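Home Linen Services Locations Careers Contact
Search this site Enter keyword Go

Call for Participants: Household Linen Folding Study

The Soller Textile Care Center, Groltthorpe, invites adults who regularly fold laundry at home to take part in a study of how cloths, towels and flat linens are handled between the dryer and the shelf. The results will be used to revise the Center's printed folding guide and the training course given to new staff in the finishing room.

Participants will each attend four sessions at the Groltthorpe site. In every session they will be asked to pick up a cloth from a table, find two corners, stretch the top edge level, and fold the cloth to a given size. Hemmed cloths in plain weave make up most of the material. The study is concerned chiefly with two points in the work: the first grip on the fabric, where a hem may turn over or a second layer may be caught up with the first, and the moment at which the cloth is held out by its ends and the lower edge is allowed to hang before folding.

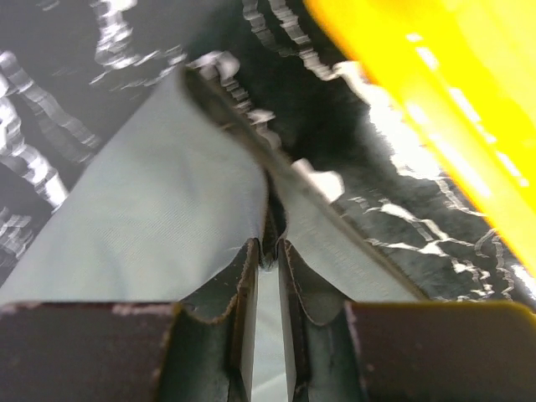

A gray-green cloth gripped near its hem, with a dark fold opening between two panels.

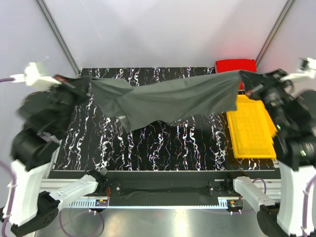
Issued by Golnar Zarei, Study Coordinator, Finishing and Linen Care

Who may apply

Applicants must be 18 or older and must be able to stand at a table for the length of a session. No professional laundry experience is required. Persons who have worked in a commercial laundry are welcome to apply and should say so in their application, as they will be placed in a separate group. Left-handed applicants are particularly encouraged to come forward. Current employees of the Center and members of their households are not eligible.

What is involved

Sessions are held in February and last 90 minutes, including a break. Morning and afternoon times are available, and a limited number of Sunday places are reserved for applicants who work during the week. Participants will handle up to 12 cloths in a session. All of them are laundered before use. Rings and bracelets that may snag the weave must be removed before work begins, and hand cream should not be applied on the day of attendance.

After the final session, participants will complete a short questionnaire on their usual habits at home, including where they fold, whether they sort by size first, and how folded items are stored.

Payment

Participants who complete all sessions will receive $600. Payment is made by check following the last session. Those who withdraw early will be paid for the sessions they have attended. Parking at the Groltthorpe site is free of charge.

How to apply

Please send a letter of interest of no more than 500 words, stating your age, the times you are available, and the kinds of linen you fold most often. Letters should be addressed to the Study Coordinator and left at the front desk or mailed to the Center. Applicants selected for the study will be notified in writing.

Last updated: February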